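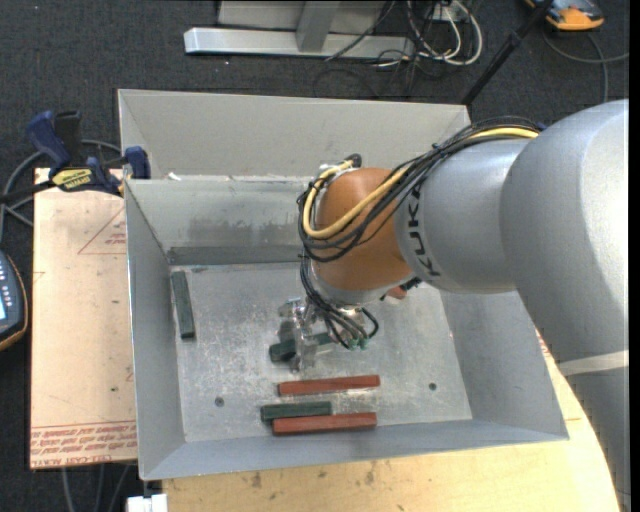

Kitchen Tips: Cooking With Dried Chiles at Home

Posted Dec 17, 2020 by Celeste Tavares

Dried chiles have moved from the specialty shelf to the regular grocery aisle, and a lot of home cooks now have a bag or two in the cabinet that they don't quite know how to use. The tips below come from our own kitchen and from readers who wrote in after the August column on salsas.

Buying

Look for chiles that bend. A good ancho or guajillo should feel like soft leather. If it cracks when you fold it, it has been on the shelf too long and will taste dusty. Small chiles such as árbol and pequin are the exception – they are brittle even when fresh from the packer.

Check the bottom of the bag. A little loose seed is fine. Fine powder or tiny holes in the skins can mean insects, and that bag should go back to the store.

Buy by weight when you can. The bulk bins at Pacheco in Bralville sell anchos and pasillas loose, so you can take enough for one pot of sauce and leave it at that.

Storing

Keep dried chiles in a jar with a tight lid, away from the stove. They hold their flavor for six months or so in a dark cabinet and for a year in the freezer. Frozen chiles don't need to be thawed before toasting.

Write the name on the jar. Pasilla and mulato look very much alike after a month, and they don't taste alike.

Cleaning

Wipe the skins with a damp paper towel. Don't rinse them under the tap before toasting, or they will steam in the pan.

Pull off the stem, slit the chile down one side with scissors and shake out the seeds. The pale veins hold most of the heat. Leave them in for a hotter sauce. Wear gloves for árbol and anything hotter, and wash the scissors before you use them for something else.

Toasting

Use a dry, heavy pan over medium heat. Press each chile flat with a spatula for a few seconds a side. You want the color to change slightly and the smell to come up. Black spots taste bitter and can't be fixed later, so throw out any chile that burns and start another.

Toast large and small chiles separately. An árbol is done long before an ancho.

Turn on the fan or open a window first. The smoke will make you cough.

Soaking

Cover the toasted chiles with hot water, not boiling, and set a small plate on top to hold them under. Twenty minutes is enough for most. Taste the soaking water before you use it. If it is bitter, pour it out and thin the sauce with stock or plain water.

Blending

Start with less liquid than you think you need and add more once the blades are moving. For a smooth sauce, push it through a medium strainer with the back of a ladle. A fine strainer clogs. Rodrigo Simões, who runs the lunch counter at Gaswood, skips the strainer and lets the blender run for a full five minutes. We tried it with guajillos, which have tough skins, and there were still a few flecks. With anchos it worked well.

Fry the finished sauce in two tablespoons of oil before adding broth or meat. It will spatter, so use a deep pot. Stir until it darkens and pulls away from the bottom.

Less Common Uses

Crumble a toasted pasilla over vanilla ice cream or into hot chocolate.

Put one whole guajillo, seeds removed, in a pot of beans at the start and take it out at the end.

Grind toasted árbol with coarse salt for popcorn, corn on the cob or the rim of a glass. A coffee grinder is fine for this. Run a spoonful of raw rice through it afterward to clear the smell, then wipe it out.

Warm a cup of honey with two split árbols over low heat, then strain. Keep it in the refrigerator and use it on fried chicken, biscuits or pizza.

Substitutions

No guajillo: use New Mexico chiles, same amount.
No ancho: use mulato, and expect a slightly sweeter, darker sauce.
No chipotle: use ancho plus a little smoked paprika and cayenne.
No árbol: use dried cayenne or crushed red pepper, starting with half as much.

Getting Stains Out

Chile sauce will stain a plastic container orange. Wipe it with oil first, then wash with dish soap and leave it in a sunny window for a day. Wooden boards do better with coarse salt and half a lemon.

Send your own tips to the Kitchen Desk, P.O. Box 2135, Ollbridge. Please include a daytime phone number in case we have questions. Next column: what to do with a whole winter squash.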